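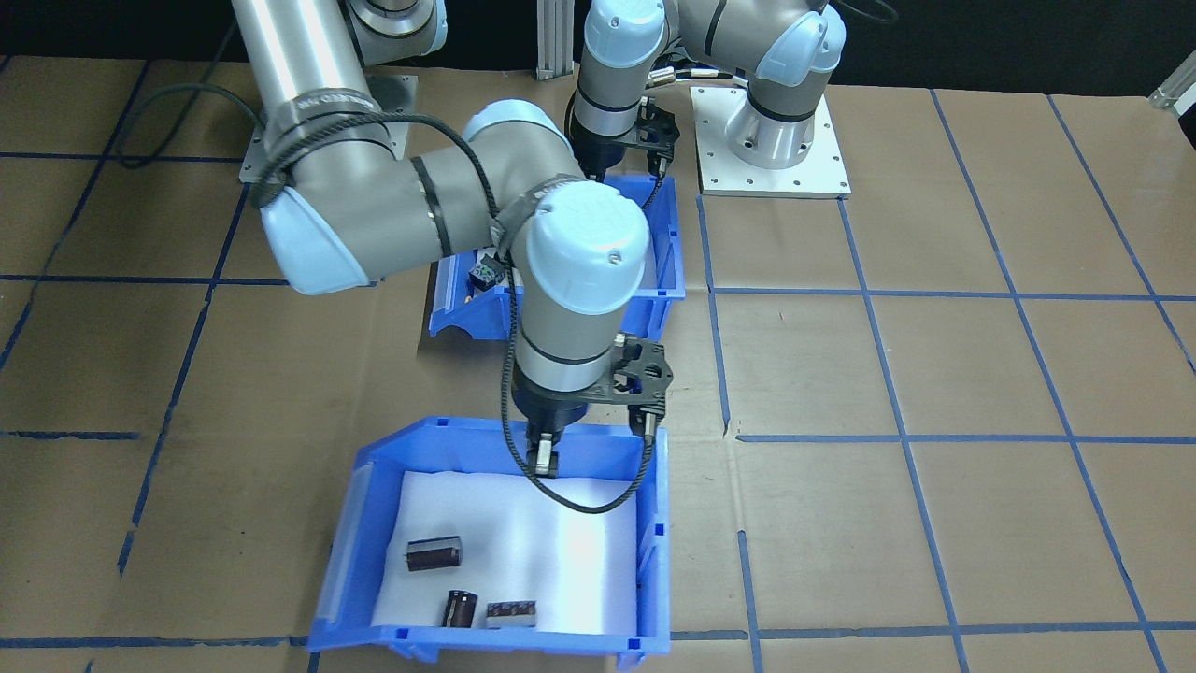

25 June 2019. The Orico bench scale reads 1,009 g with the 1,000 g check weight on the pan. Savelcombe say theirs never drifts, and they say it every time, but I have yet to see a written reading from them. The leaflet blames "unsuitable bench position" for almost everything, so I wanted marked positions to test that. Blue tape over brown paper does well enough: squares, easy to see, easy to peel up later. I moved the scale from square to square and weighed again in each. Differences were 2 g at most, so position doesn't explain a 9 g error. Leveled the feet each time, bubble centered.

Warm-up next. The manual says 120 minutes, which sounds to me like a number picked to make people give up. Left it on over lunch and well past the two hours anyway. Same reading, give or take the last digit. Tared, zeroed, power off, power on, no change. Tried the Agbeko weight in place of ours in case ours was the liar. Also high, by nearly the same amount. That does not prove both weights are good - they came from the same supplier.

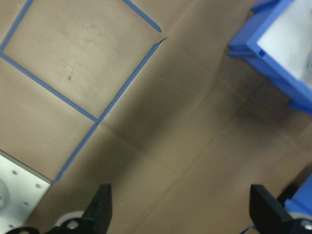

The Iltov service sheet wants an off-center load test, weight in the middle and then near each corner of the pan. Fine, but it gives no distance from the edge, so two people could do it and never match. I thought of taping a small square on the pan to fix the spots. Looking at the square on the paper, I'm less keen: the tape is a bit frayed at one end and one corner doesn't quite close up. Good enough for parking a scale, too sloppy for this. Pencil marks on a card template instead, weighed with the card tared out.

Not adjusting the span yet. If I trim it to match a weight I don't trust, we lose the only useful number we have. Ask for the certificates on both weights. Service is due in September and I'd want it sooner.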